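How to fit skirting board in a room where the floor is not level

When I moved to my flat in Sosness I believed that every floor is flat. It is an old building and the floor of the living room goes down towards the window by 2 centimetres. You do not feel it when you walk, but you see it very well when you put a straight board against the wall. I have now done three rooms in this way and I want to write down the method, in case it helps another person with the same trouble.

What you need: a spirit level, a pencil, a tape measure, a fine saw, a mitre box, sandpaper, a small block plane, glue for skirting and a tube of filler that can be painted. I bought my boards from Prevora in lengths of 2000 mm. They come with a white primer, so you can paint them in any colour you like.

First let the boards lie flat in the room for two days. Then take off the old skirting slowly, with a wide scraper behind the bar so that the plaster does not break. Scrape away the old glue and vacuum the corner well.

Now you must decide between two ways. You can keep the top of the board level and cut the bottom to follow the floor, or you can let the whole board follow the floor. If the difference is small I advise the second way. The eye compares the board with the floor, and a strip which becomes thinner and thinner looks worse than a strip which is a little bit tilted.

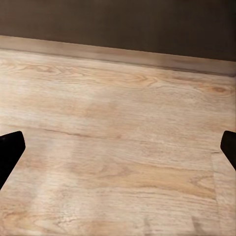
Measure each wall at the bottom, not at waist height. In my room the long wall was 451 cm at the floor and a little more higher up, so a board cut from the upper measure would not go in. Write the number on the back of the board together with the name of the wall.

For inside corners I do not use the mitre box. I put the first board straight into the corner and cut the second one to the shape of its profile. This takes more time — my first one took me a whole evening — but the joint stays closed when the wall is not square. For outside corners use the mitre box, cut slightly too long and sand until it fits.

Where the floor has a small hollow, hold the board in its place, run a pencil along the floor with a thin piece of wood under it, and plane down to the line. Check often.

Put the glue in a wavy line, press the board for one minute, and leave it until the next day. I used Kuruc glue and it held well, also on painted plaster. Fill the gap at the top, wipe with a damp finger, and paint when it is dry.

Related articles
Removing old carpet glue from a wooden floor
Baditz wall paint: how it looks after one winter
Cutting a door that rubs on the floor
Which filler for which crack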